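Tamley Home Notes
Laundry and Bedrooms
Jun 8, 2023

Can a Machine Fold a Jacket Yet? (And How to Do It Well Yourself)

Every spring, when the heavy clothes come off the hooks and the bedroom disappears under them, I get the same letter from readers in one form or another. When is a robot going to do this for me? I had 97 messages after the May page on closets, and a good many of them wanted to know whether they should bother learning to fold at all or simply hold out for the machine. I do sympathize! I have stood over a heap of jackets thinking exactly the same.

My answer, as kindly as I can put it, is that I would learn to fold. Machines have come a long way with floors, and they have always been wonderful at washing, where everything goes in a drum and it doesn't matter a bit which way up it is. Cloth on a bed is another business. A plate is the same shape wherever you set it down, but a jacket dropped ten times will land ten different ways, with a sleeve tucked under here and the collar doubled over there, and whoever picks it up has to work out which bit is which before anything useful can happen.
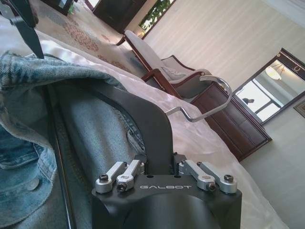

Denim is a good test, for people as much as for machines. It is thick at the seams and thinner between them, so it wants to fold where it likes and not where you'd like. The buttons get in the way too. If you have ever tried to press a collar flat with one hand while the other chases a sleeve, you'll know what I'm talking about, and you have the advantage of fingertips that can feel one layer from two.

So, until help arrives, my own method for a denim jacket:

Clear a flat space bigger than you think you need. A made bed is ideal, and kinder to your back if it's a high one.

Button the jacket, or at least the top button and the bottom one. It holds the fronts together while you turn it over.

Lay it face down and smooth from the collar toward the hem with the flat of your hand. Take your time over this part, it's most of the job.

Bring one side in toward the middle and lay the sleeve straight down along the back. Do the same on the other side.

Fold the hem up to meet the collar. For a drawer, fold it once more. For a shelf I leave it at that, as a very thick bundle tends to topple.

A word on old jackets. Where the cloth has faded along a crease it is often wearing thin, so shift your fold an inch or so from one season to the next.

As for when to start saving up for a folding machine, I wouldn't like to promise anything. What I'd look for is one that can take a garment from a messy pile, find the collar by itself and leave the job finished with no one hovering nearby. If it managed 75 jackets out of 100 I'd be impressed, and I would still be refolding the other 25 before supper. My guess is that towels will come first, being nice plain rectangles, and fitted sheets last of all (I can't blame anyone or anything for struggling with those).

Next time we'll be looking at wool blankets and where to keep them over the summer.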